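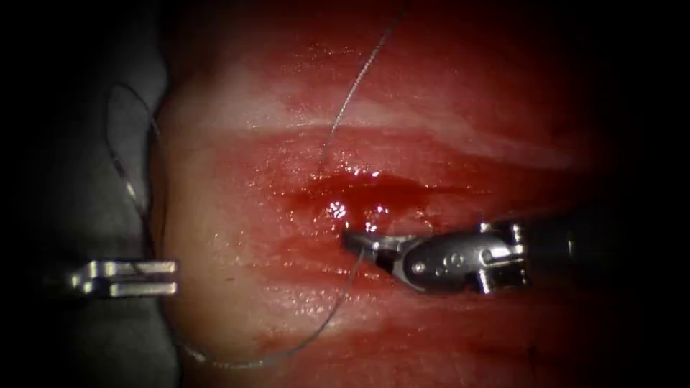 Melahat Başaran wrote:
Slow down before you buy anything else! I read your whole list, and you already own enough to practice until the end of the year. What you need is a spool of cheap thread and a place to sit every evening. Hand ties first, instrument ties later. I started with shoelaces on a drawer handle and loved every minute of it.

Amissah_K wrote:
Thanks Melahat! I'm the one with the list, for anybody who missed page one (first year vet tech program, zero sewing background, huge hands). I did cut it down. Still want a decent needle driver though, my kit one slips when I lock it.

zandance wrote:
Disagree with Melahat on the order. I'd go instrument ties first. You use them way more on small closures, they save thread, and beginners get a nice flat knot so much sooner. Getting a good knot on your first evening keeps you coming back. Hand ties can wait a month.

Melahat Başaran wrote:
We are never going to agree on that one, zandance :) If you learn with your fingers you feel the knot go down square. With the driver you can make a granny knot all week and not notice. Ask me how I know.

plindis wrote:
I'm with zandance on the order and with Melahat on the feel. My routine in May was 3 sets a day, half driver and half fingers, two colors of cord so I could see which strand crossed over which. I kept a tally on the fridge and finished the month on 890. I wanted 900 so badly, and then I fell asleep on the couch on the last night! But wow, the difference between the first page of knots and the last one. I taped them all in a notebook.

Amissah_K wrote:
890!! I'm at 300 and was feeling pretty proud of that. The two colors thing is brilliant, going to dig out some embroidery floss tonight.
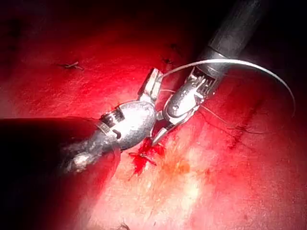
Two instruments, one stitch

Trerow wrote:
Floss is fine for knots but please don't judge your tension by it. It grabs. Anything with a smooth single strand wants to spring back open, so you'll need extra throws, and your first one has to be laid down flat or the whole thing loosens while you reach for the second. Fishing line is a good cheap stand-in. Also, bites! Same distance from the edge on both sides, needle going in straight up and down, and roll your wrist so it follows its own curve. If you push it like a sewing needle you bend it.

zandance wrote:
Fishing line yes, a thousand times yes. Draw dots on your pad with a marker before you start. Felt works, and banana peel is great because it tears the second you pull too hard.

plindis wrote:
Banana peel is overrated, sorry. Goes mushy, smells up the room and teaches you to be timid. Orange peel gives you something to push through.

Melahat Başaran wrote:
Chicken thigh with the skin on – then wash everything twice and throw it out. No fruit feels like skin sliding over what's underneath. And don't strangle it, Amissah. The edges should just touch.

Amissah_K wrote:
OK so chicken, orange, fishing line, dots. My roommate is going to love me. Does anyone do lefty practice too, or is that showing off?

Trerow wrote:
Do it! Ten minutes at the end of each session, when you're relaxed. Mine looked awful for weeks and I still had a blast.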